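Skesau Forum > Data collection > Teleoperation

How varied should the card sorting episodes be?

Asked by Halvorsen, 4 replies hidden, 2139 views

We are recording teleoperated episodes for a policy that has to put picture cards into a divided cardboard box. So far we have 266 good ones. The box sits near the middle of the table, the cards start somewhere near it, and the operator starts and stops each recording.

Trained on those, the policy reaches for the right area but often closes the hand before it gets to the card. It does worse when the box has been turned. I was told to aim for 4000 episodes before judging anything, but at our pace that takes us well past May and I would like to know now whether we are collecting the wrong thing.

Head camera view at the start of a session, with one card upright in a back compartment and others lying against the front of the box:

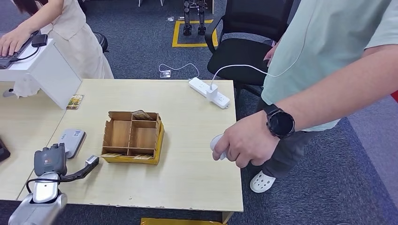

Huler replied that the total matters less than the starts. If the box is always in the same place and facing the same way, the model learns the place and ignores the box. Move it a hand's width and turn it a bit every ten episodes, and write down the position so you can check the spread later.

Thanks. We do move the cards but the box has mostly stayed put. Does it matter if the partitions get bent? Ours are thin card and lean over after a day. (Halvorsen)

Answer 1 (accepted)

Leave them a bit bent. The real box will be like that too. Swap it when a compartment no longer holds a card upright.

On the early closing, look at your recordings frame by frame before you collect more. We had the same fault and it was a delay between the hand command and the camera stamp. 102 of our episodes had to go. After fixing the clock we retrained on what was left and most of the early closing went away. Also cut the idle bit at the start, where the operator is getting ready and the arm is still.

Keep some failed grasps if the operator recovers and finishes the job. Tag them separately so you can train with and without.

Answer 2

try more cameras

Answer 3

Agree with the first answer about the clock. I would add that you should change operators. Ours all came from one person and the policy picked up her habit of going in from the left. The export tool in Mandadari can split by operator if you fill in that field when recording. It can't be added afterwards, at least not in the version we run.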